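Widard debt advice for young adults: progress report to the Busar Fund
Submitted 2022-04-14
Prepared by Orvokki Kemppainen, project coordinator

This website uses cookies to remember your language choice. Accept / Read more

Dear members of the board,

I am sending you the second progress report of the Widard project. The first report was mostly about recruitment and premises, and I will not repeat those matters. In this one I describe what the advisers have done with the people who came to us, what has been slower than we promised in the application, and what we ask you to decide before the summer.

Background in short

Widard gives free advice to people under thirty who have fallen behind with instalment purchases, short-term loans, telephone contracts or rent. Many of them also have a student loan, but this is seldom the debt which brings them to our door. The student loan has a low interest and the bank sends polite letters. The difficult ones are small loans taken one after another, where the new one was used for paying the old one. When such a chain goes to collection, the fees can grow bigger than the sum that was first borrowed.

Our office is in Beltero, in the same building as the adult education centre. Clients come by appointment or write to us through the form. We do not lend money and we do not represent anybody in court.

Advice work

During the reporting period we opened 190 client files. In the application we had estimated a lower number, and the advisers have felt the difference. Valtteri Keskinen has been full-time from the beginning. Ulla Manninen started as part-time and her hours were increased with the money which was left over from furniture. I thank you for approving this transfer so quickly.

A typical client meets the adviser three or more times. At the first meeting we only collect papers. It sounds simple, but most of the clients do not have the papers, or they have them unopened in a bag. We have learned to reserve a long time for the first meeting and not to speak about solutions yet. At the next meeting the adviser and the client make a list of creditors in order of urgency, with rent and electricity first. After that we help to write to the creditors and to ask for a payment plan that the client can really keep.

The creditors have mostly answered in a reasonable time. The collection agencies answer faster than the lenders themselves. With two of the lenders we have had repeated problems: they answer the client with a new offer of credit in the same message where the payment plan should be. Valtteri has collected these messages, with the permission of the clients and without names, and he would like to bring them to the attention of the consumer authority. We would be glad to hear if the Fund has anything against this. In my opinion it belongs to our task, but it was not mentioned in the application.

The waiting time is at the moment 4 weeks. In the application we promised that nobody would wait longer than 2 weeks, so here we have not reached the target. The reason is plain: more files and longer first meetings. We have tried to keep some morning times free for those who are in danger of eviction, and these persons have been met without queueing. For the others the waiting is still too long, and some of them do not come any more when their turn is there.

What clients have told us

We ask for feedback on a paper form at the last meeting. The answers are mainly friendly, but I do not want to lean on them very much, as those who stopped coming have not filled in anything. The comment that appears most often is that the person wishes she had come earlier. Another comment, which I find useful, is that our letters are too difficult. One client wrote that she needed an adviser to understand the adviser. Ulla has since rewritten our standard letters in shorter sentences, and the invitation now fits on one side of the paper.

Several parents have phoned on behalf of their grown-up children. We cannot discuss the matters of an adult client with the parent. We have made a small leaflet which explains this kindly and tells what a parent can do. Please find it among the attachments.

The calculation tool

The software firm Bermúdez has delivered the first version of our calculation tool. The adviser writes in the debts, the interest and the income, and the tool shows how long each payment plan would last and what it costs in total. The test version had an error with the collection fees: they were added also in the months when no letter had been sent. Santeri Keskinen noticed it when he compared the result with his own table, and Bermúdez corrected it without an additional invoice. (Santeri is the cousin of Valtteri. He was chosen in an open application and Valtteri did not take part in the choice. I mention this for the sake of clarity.)

The tool is now in daily use in the office. The version for clients, which should work on a telephone, is late. The firm promises it for the autumn. I would keep the last payment until it has been delivered and tested.

Group sessions

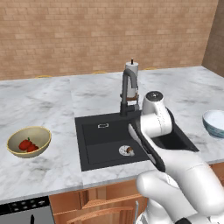
The group course about everyday money has been held in the evenings, under the leadership of Yi-an Cho, and it consists of 5 sessions. The first ones deal with budgeting and with reading a contract, and the later ones with credit in the home. It is in this part that the discussion becomes most lively, because everybody has an opinion about what a home should look like. A kitchen with a white marble worktop, a brick wall behind it and a square black sink is what many of the participants would like to have, and Yi-an asks them to work out what such a kitchen costs when it is paid monthly, with the interest and the account fee included. After that she asks about the cheap things, for example the round strainer at the bottom of the sink. Somebody in the group has usually put a purchase of that size on credit as well, and the invoicing fee was then higher than the price of the thing. According to Yi-an, this calculation makes the participants more silent than the big one.

Attendance has been good at the beginning of each course and weaker towards the end. We have moved the session about contracts earlier, so that those who leave would at least have received it. The course material was translated into plain language, and the adult education centre has asked if it may use the same material in its own teaching. We have answered yes, on the condition that the name of the Fund stays on the cover.

Money

The spending follows the budget with the exceptions below. Detailed figures are in the attached table.

Salaries: over the budget, as a result of the increase in Ulla's hours.
Furniture and equipment: under the budget. We received used desks from the education centre.
Software: under the budget for now, because the last payment to Bermúdez has not been made.
Interpreting: over the budget. We did not foresee how many clients would need it already at the first meeting.
Travel: under the budget. Most of the meetings with partners were held remotely.

I propose that the saving in travel is moved to interpreting. No new money is needed for this.

Risks

The biggest risk is that the advisers become too tired. Both of them have said it to me directly, and I take it seriously. We have agreed that no new appointments are given on one afternoon of the week, so that letters and telephone calls can be finished in peace. This makes the queue slightly longer, but I believe it is correct.

Another risk is the rise of prices. The clients who made a payment plan in the winter calculated it with the old price of electricity and food. Some of them have already asked for a change in the plan, and more will surely do so. Each change means new letters to every creditor.

Decisions requested from the board

We ask the board to approve the transfer from travel to interpreting, to say its opinion about contacting the consumer authority, and to accept the new timetable for the telephone version of the tool. We also ask if it is possible to discuss the target for waiting time. I do not wish to remove the target, but with the present staff we cannot reach it before the end of the year, and I would prefer to have a number in the agreement that we can be measured by fairly.

The next report will follow in the autumn. Valtteri and I can come to the board meeting if there are questions which are easier to answer in person.

With kind regards,
Orvokki Kemppainen

Attachments: table of costs, leaflet for parents, course programme

© Widard debt advice, Beltero | Contact us | Privacy | Back to top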